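Can a Machine Put Away the Hangers Yet?

Posted Thursday, October 9, 2025

Every fall I get asked the same thing by people who know I write about home machines. When can they buy one that does the chores? They don't mean a vacuum that bumps along the baseboard. They mean the picking up, sorting, folding and putting away that fills the end of a day.

My view is that it will take longer than the ads suggest, and that the reason is easy to see if you look at a small job. Take clothes hangers. A heap of them has to go from a table into a basket. A child can do it while watching television.

Why hangers are hard

A hanger is a bad shape for a machine. It is thin, it has a hook on it, and it has long arms with gaps between them. Put a few together and they lock. Pull on one and you may lift three. Pull harder and the whole heap slides across the table, or one springs loose and lands on the floor.

People get around this without thinking. We lift one a little, feel that it is caught, turn the wrist, shake, and the rest drop off. Part of that is sight and a bigger part is touch. The fingers know there is extra weight before the eyes do.

Color makes it worse. When every hanger in a heap is the same gray, it is hard to tell which arm belongs to which hook. I have to look twice myself. A camera gets a mess of crossing lines and the software has to decide where one thing stops and the next one starts.

So the people who want machines to learn this have begun with human hands. A person holds a gripper in each hand and does the job with those instead of with fingers. Once you give up your fingertips, you find out how much of the work they were doing.

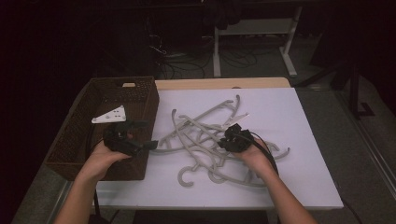
What the shop floor tells us

The usual answer is that factories have had robots for decades, so the home must be next. I don't think one follows from the other.

Husar runs a garment returns warehouse outside Cilley, and I spent a day there in October of last year. Machines move the totes, tape the boxes and print the labels. They do it well and they do it all night. At the end of the line there is a long bench where people take garments off hangers, and the hangers go into bins in a tangle. People pull them apart again by hand. The shift I watched had 20 workers at that bench and no machines.

The floor lead told me they had tried an arm from Branska on the hanger bins. On the trial day it was given 1707 hangers and it cleared 1092 of them before the shift ended. That sounds fair until you hear that a person had to step in 142 times, mostly to pull two hangers apart or pick one up off the floor. A worker had to stand next to it all day. They sent it back.

I don't tell that story to make fun of the arm. A few years ago it would not have been worth trying at all. But a warehouse is the easy case. The bins are always in the same place, the lights don't change, and the hangers come in two kinds. My closet has wire ones, wood ones, padded ones and a few of the clip kind that pinch. The light is poor and there is usually a shoe in the way.

A house is also a place where the job is never quite the job. You go to put away the hangers and find a sock under them. A person deals with the sock. A machine that was built for hangers has to know that it is looking at something else, and then know what you would want done with it.

What would change my mind

I would want to see a machine take one hanger at a time out of a mixed heap, in a room it has never been in, with nobody's hand near the stop button. I would want to see it drop one and go get it. And I would want to see the tape at normal speed. Many of the clips that get passed around are sped up, and the small print saying so is easy to miss.

I do think we will get there. The tools for teaching are getting cheaper, and the slow way, where a person does the task over and over with the same kind of gripper a machine might use, seems sound to me. It beats trying to write down rules for a tangle. There are no good rules for a tangle. You try an edge, see what moves, and try again.

Four hangers are enough for the problem to show up. There is hardly a clear place to grab where one does not cross another, and two thick black fingers have a lot less room to work with than a thumb and a fingertip.

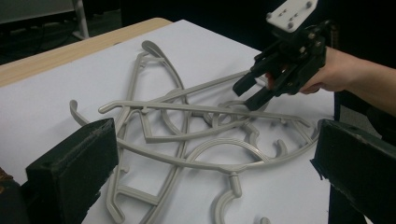

Should you hold off on buying a laundry machine until it can handle hangers too?

Buy for the job you need done now. A washer that weighs the load or a dryer that stops when the clothes are dry will save you time this year, and a machine that sorts and hangs at home is too far off to plan a purchase around.

I would say the same about the home helpers now being sold on early order. Hanum is taking deposits for one, and the sales page lists tidying among its skills. Ask what tidying means. Ask if a person at the company will be steering it from far away when it gets stuck, and ask what happens to the video from your bedroom. If the answers are clear and the price is one you can stand to lose, go ahead.

For my part I am keeping my money. I have a basket by the closet door and the hangers go in there, tangled – and on Sunday I pull them apart with the radio on. It takes less time than reading a manual would.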